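# On Keeping a Household Inventory

The household inventory at this address was begun in March and has now passed 1000 entries. The present post sets out how it is kept. 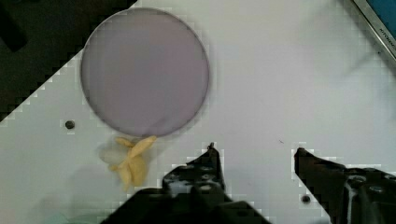 One reader of the previous post wrote that an inventory of this kind is only useful to an insurer, and that a family would do better to own fewer things and spend the evenings elsewhere. The objection is a fair one and deserves a full answer.

Insurance was the original purpose. The policy on the house in Demesow requires a schedule of contents, and the schedule on file had not been revised since the move. It listed a piano that was sold before the move and omitted the whole of the back bedroom. A corrected schedule was submitted in the spring and accepted without further questions. Had the matter ended there, the reader would be right.

The inventory has since been put to other uses. Duplicate purchases have declined. Before a new item is ordered, the relevant section is consulted, and on several occasions the item has been found to be already in the house, usually in the hall closet. Loans to relatives are also recorded, with the month in which each item left. This has made it possible to ask for things back without argument.

## Method

Each room is assigned a section, and each section is divided by storage place: shelf, drawer, cupboard, box. An entry consists of a number, a short name, the place, the condition, and the year of purchase where known. Values are entered only for items that would be costly to replace. Numbers are never reused. When an item is given away or discarded, its line is struck through and left in place.

The list was first kept in Prurko, a small database program with a good search function. Prurko proved slow with long lists, and its printed reports placed the condition column on a separate page. The records were therefore moved to Prerkix, which is plainer in appearance and prints correctly. The transfer took 4 evenings. Accented characters were lost in the process and had to be restored by hand.

A paper copy is kept in a Riquelme binder on the study shelf. It is replaced every 24 weeks. Between printings, changes are written in the margin in pencil and entered later, as time permits.

## Matters not yet settled

Consumable goods remain a difficulty. Food was excluded from the start, but candles, batteries, and light bulbs were included, and their entries are seldom accurate for more than a week. A separate sheet inside the cupboard door may serve better.

Books are a larger question. They are at present entered by shelf, without individual titles, and this has been criticized within the household. A full catalog would roughly double the length of the inventory. No decision has been taken, although the poetry shelf has been completed on a trial basis.

The garage will be reviewed next, beginning with the boxes along the north wall. Several of them have not been opened since they were packed, and the labels do not agree with the movers' list. Readers who have dealt with unlabeled hardware are invited to write in, particularly on the treatment of loose screws and hinges.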